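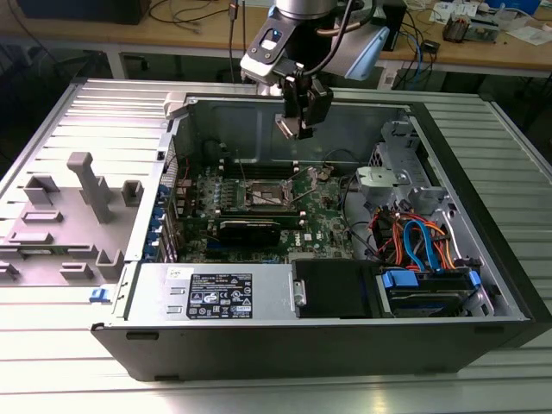 A robot arm with a two-finger gripper above an open desktop computer. The side panel lies flat next to the case.

Luten workshop group publishes good practice guide for robots that take computers apart

Clodar, the electronics reuse cooperative based in Luten, has put out its first written guide to good practice for robot arms working on used desktop computers, and it is asking other repair and recycling shops to read it, try it out and send back whatever does not make sense. The guide was posted on April 8, 2023, and runs to 23 pages, which the authors admit is longer than they had hoped when they sat down to write it.

Most of those pages deal with the ordinary business of a working day. A good share of the first section is about what has to be settled before an arm is allowed anywhere near a computer: that the machine is unplugged from the wall, that it has been left to sit for at least 10 minutes, that it is lying steady on the table, and that any panel taken off has been laid where the arm will not have to reach across it. There is a long and rather lovely passage on cables, written by people who have plainly spent many evenings untangling them. Cables inside a case are to be treated as obstacles until a person has decided otherwise, and the arm should never pull on one to find out what it is attached to.

The second section covers speed and force. Clodar asks that arms move slowly whenever the gripper is below the top edge of the case, and that they stop and back away straight up if they meet resistance that the program did not expect. Circuit boards are to be held by their edges. Drives get a few paragraphs to themselves, both for the sake of the hardware and for the sake of the person whose files may still be on it – the guide wants every drive logged by serial number before it leaves the table, and kept in a locked bin until it has been wiped or destroyed.

People come into it too, of course. Anyone working beside an arm should be able to reach a stop button without taking a step, and hands stay out of the case while the arm has power. Clodar is careful to say that its guide sits on top of the safety law and the formal machine standards a shop already has to follow, and that where the two disagree, the law wins every time.

The text grew out of a trial that took in 265 desktop computers, with notes kept on every stop, slip and dropped screw. Thambiah, a small repair business across town, read the drafts in March and sent back so many comments on the drive section that it was rewritten twice (for the better, Clodar says, and with many thanks).

A second trial, named Levora, is now being planned. It is meant to cover 1,000 computers of mixed age and make, and shops that would like to join can sign up through the Clodar website, where the guide itself is free to download. You don't need to own an arm to take part – shops that do all their work by hand are very welcome, and their notes will be used for comparison.

Comments on this first version are open until the Levora trial begins, and a revised edition will follow once they have all been read.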